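Flemeck hand-guided packing work: progress report to Grasbridge
2020-01-24
Prepared by Parisa Jafarzadeh

Work in this period

We have moved on from single-arm picking to packing with two arms. An operator drives both arms by remote control, and the arm movements and camera views are recorded together. Tavion Hutchins and Dexter Ambrose share the driving.

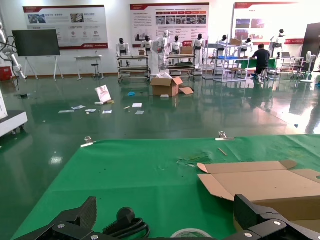
Wrist camera view of the green work mat and the hall beyond it.

The target for the grant year is 2,000 usable recordings. We have 1,129, of which 700 were made after the controls were changed. Each take uses open cardboard boxes and black power cables, with a cloth clipped down over the table.
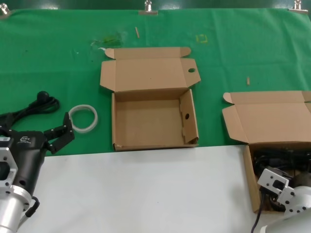
Problems met

Cables are the slow part. A loop will catch on the side of the box and the operator has to back off and try again. We keep these takes but mark them separately. Heikki Savolainen has asked for a second operator to check the marks, and this has started.
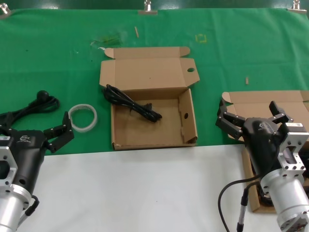

A coiled cable in the middle box, with both arms at the table.

Next steps

Finish the remaining recordings by April. Train the first model on the marked set and send results to Clyde Dunleavy. Spending is within budget, apart from 7 replacement finger pads ordered early.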